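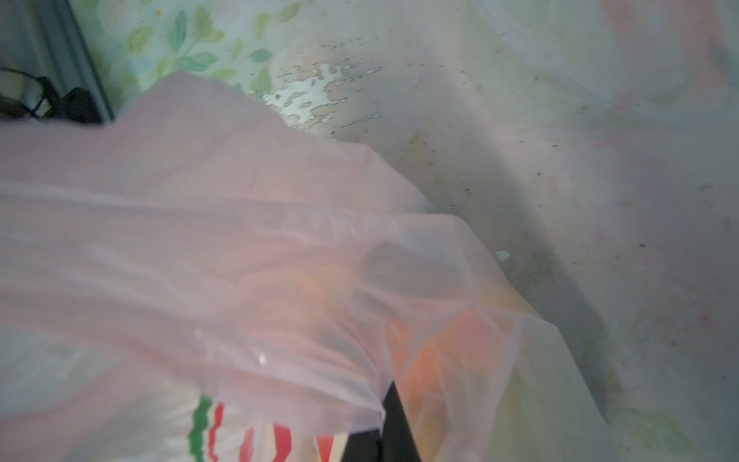
Narkik Opens Bag-Handling Trial to Outside Teams

Narkik, the warehouse automation company, has started a trial in which people teach robot arms to deal with thin plastic shopping bags. The work is being done at the company's site in Skulach and is planned to run until April.

The trial covers four tasks: opening a bag, taking items out of it, putting items in, and moving a filled bag from one side of a table to the other. Each task is first done by a person controlling the arm from a seat nearby. The person holds a pair of hand grips, and the arm follows their movements. The arm's joint positions and the view from a camera at the wrist are saved together and later used to train the control software.

Narkik said it has recorded 2,675 demonstrations so far. Of those, 2,000 have been checked and will be used in the first round of training. The others are still waiting for review or were set aside when the operator lost hold of the bag partway through.

Bags are a hard subject for robots. A box keeps its shape when a gripper touches it, but a thin bag folds, slides and closes up again. See-through film adds another problem. It catches the light, and whatever is inside shows up as patches of color without clear edges. When the gripper is close, the plastic can fill most of what the wrist camera sees.

"Our operators can do it, but they slow down a lot when they get near the opening," the company said in a written reply to questions. "They nudge the edge, wait for it to settle, and then go in. We want the robot to pick up on that waiting too."

Narkik tried a second method earlier in the project, in which a person took hold of the arm and moved it through the task by hand. This worked well enough for lifting a filled bag by the handles. It worked less well for reaching inside, where the person's own hands blocked the camera and pushed the plastic out of the way. Hand guiding is still used for the moving task, and all of the other recordings are now made by remote control.

The work tables are set up in different ways on purpose. Operators change the table covering, the color of the bag and the goods that go in it between sessions. Groceries and household packages make up most of the contents. Glass and anything sharp are left out.

Eight operators are working on the trial in 2 shifts. New operators practice with empty bags before their recordings are kept. The company said training usually takes a few days, and that people who had never used a remote arm before did as well as those who had, once they were used to the delay between hand and gripper.

The hand grips come from Paju, a small supplier that also makes controls for inspection equipment. Paju changed the trigger for this trial so that operators can close the gripper in smaller steps - the earlier version tended to pinch a fold of plastic along with the item being picked up.

From March, outside teams will be able to send their own control software to be run on the Skulach arms. The first to sign up is Prondel, which packs online grocery orders and currently has all of its bags filled by hand. Prondel said it has no date for using robots in its packing rooms and wants to see results on mixed bags first.

Teams that take part will get the checked demonstrations along with notes on failed attempts. Each team will have a fixed block of time on the arms, with an operator present who can take over by remote control if a bag gets caught. Those takeovers will be recorded as well and added to the training set.

Applications are open through the end of February. Narkik said it will publish the task rules and the scoring sheet before the first outside runs begin.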